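The arm that kept finding the table

I have a small shop arm that I use for sorting and packing, set up in the back half of a rented unit in Bindcombe. It has two fingers, a wrist camera and a controller that I wrote most of the software for. In October it started driving its fingertips into the table. This post covers what I saw, what I got wrong, and what turned out to be the cause, in case someone else has the same kind of setup and the same kind of week.

The first hit was on a Friday, a little before nine in the morning. The arm was doing a routine approach move, down from the home position to a pick height just above the table. It went to the pick height and then kept going. The fingers touched, the arm stiffened, and the controller threw error 506, which in my code means the shoulder joint is drawing more current than it should. Everything stopped. The fingers were not broken. I backed the arm off by hand, reset it, ran the same move, and it worked. I ran it several more times and it worked every time.

I should have left it switched off at that point and looked at the logs. I had an order to pack, so I cleared the error and carried on. It did it again after lunch.

My first idea was the fingers. I had replaced the original pair with flat black ones from Kettunen in the summer, and they are longer than the ones they replaced. If the software still had the old length stored, every height would be off by the difference. I checked, and the new length was in there. I measured the fingers with calipers anyway and they matched what I had typed in. That took up most of the afternoon and told me nothing, except that both fingers were straight and the screws at the foot of them were tight.

My second idea was the mounting. The base is bolted to a steel plate, and the plate is bolted to the table. I put a wrench on every bolt. One moved a little, maybe an eighth of a turn. I was pleased with that and wrote it down as the cause. Then I started the arm and it hit the table on the seventh cycle.

After that I stopped packing with it and did what I should have done in the morning. I moved the job to the bench by hand, set the arm to a slow speed, and kept my thumb on the stop button while it went through empty approaches one at a time.

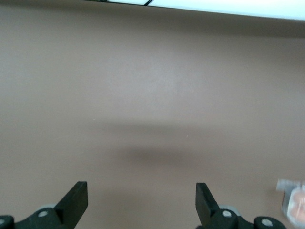
The wrist camera is the part of this setup I had trusted the most. My software uses it to estimate how far the fingers are above the table, and it makes that estimate by looking for detail on the surface. On this tabletop there is very little detail to find. It is a plain matte taupe with no pattern and a few tiny pale specks, and the strongest thing anywhere near the fingers is the soft dark shadow between them. There is also the bright white band at the far side, which is much brighter than anything on the table itself. When I went through the saved pictures from the bad cycles, the software had locked onto the shadow in most of them and the lower edge of the bright band in the rest.

A shadow is a bad thing to measure from. It shifts and changes size as the arm comes down, and it has no sharp edge, so the estimate slid around. On a good cycle it slid a small amount and the result was close enough. On a bad cycle it reported more space under the fingers than there was, and the arm used up space it did not have.

The reason it had worked for months is dull. I used to run the arm over a printed mat, a cheap one from Protby with a grid on it. The mat had curled at one corner and was catching on things, so I threw it out the week before and ran on the bare table. I did not connect the two events at all. In my head the mat was there to protect the surface. I had forgotten that I tuned the height estimate with the grid in view.

So that was the fault. There was a second problem behind it, and I think the second one is more serious.

My controller has a floor limit, a height the arm is never supposed to go below whatever the camera says. It should have stopped every one of those moves. It did not, and the log showed why. Back when I changed to the longer fingers I had been getting error 551, the floor limit warning, every time I tried to pick up something thin. I lowered the limit so I could finish a test, and I lowered it by too much, to a point under the table surface. I meant to set it back that evening. It stayed that way until October.

No one was hurt and the damage was small: scuffs on the tips of both fingers, and a shoulder joint that I am watching for noise. But I had been reaching in beside that arm to straighten parts with the floor limit effectively turned off, and I did not know it. If my hand had been flat on the table during one of those moves, the only thing left to stop it would have been the current limit, and that one only trips once the arm is already pushing on something.

What I have changed:

The floor limit is back above the table, and it is now measured from the joint positions with no camera involved. It lives in a file that the normal program cannot write to.

The height estimate now has to agree with the joint positions to within 2 millimeters. If they disagree, the arm stops where it is and waits for me.

Any reset after a 506 now makes me type in a reason before the arm will move. This is annoying and I have already been tempted to take it out.

I stuck small printed markers around the edge of the work area. They do the job the mat used to do and they don't curl.

I also don't reach in while it is enabled anymore. I used to do it up to a dozen times an hour and it saved me very little.

There is a second arm of the same type in the shared workshop over in Plutcombe, running an older copy of my code. I went over and checked it on the way home. Its floor limit was fine, but the same height estimate was in there, so that arm is switched off with a note taped to it until I can get back with the new version.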